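The Tape Comes First

I used to think robot safety rules were all about the big red button. Then I spent a morning at Rikwood with Charoen Suksawat, and we talked about floor tape for more than 50 minutes.

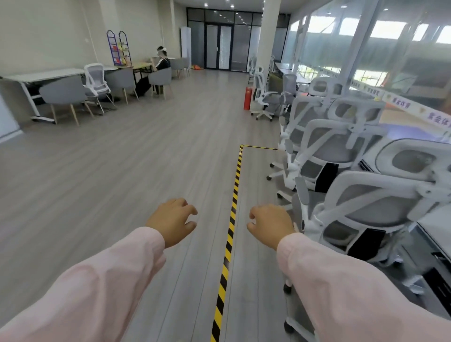
Charoen writes the house rules there, all 13 of them, and rule 2 is the one he'll argue over: mark the floor before you power anything up. Not after lunch, not once the demo works – before! His other favorite is that anyone in a headset gets a spotter, because you can't watch your feet and a virtual kitchen at the same time (I tried, and my shin still remembers).

Phúc Lại, who trains the new operators, thinks the list is too long. She'd fold the rules on walkways and fire extinguishers into one and print it big enough to read from the door. I'm with her on that. I read all of them twice over coffee and still had to ask which way the walkway rule went – Charoen just handed me the sheet again and told me to start with rule 2.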